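Storing apples in a spare room: how warm is too warm?

Asked in Food Storage, Zamville community help

I have more late-season apples than will fit in the refrigerator. The spare room stays at 48 °F at night and climbs to nearly 60 in the afternoon. Relative humidity is unknown. Will they keep until the holidays, and should they be washed first?

2 answers

Do not wash before storage. Surface moisture promotes mold, and washing removes part of the natural wax. Wash at the time of use.

Your temperature is the larger problem. Most varieties keep best at 30 to 35 °F with humidity near 90 percent. Softening proceeds several times faster at 50 °F than at 32 °F. Early varieties picked in August will go mealy within weeks; firm late ones might last a month or so in your room.

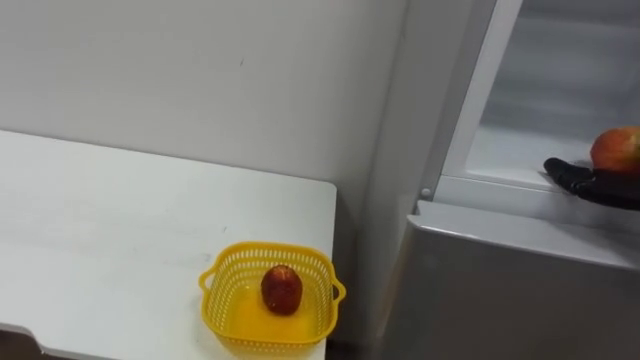

Naveen Jaiswal
answered 09/06/2018
Reputation 1,700

Sort before storing. Anything bruised, punctured or missing its stem gets eaten first. Keep the rest in a single layer if space allows, and check weekly. Ethylene from one overripe fruit speeds up the others. Keep potatoes in a different room.

Perforated plastic bags hold humidity well enough. Sealed bags do not work at that temperature, condensation forms inside.

3 people found this helpful

Damián Daza
Reputation 10

just make applesauce and freeze it. we wrap ours in newspaper in the garage and it works ok most years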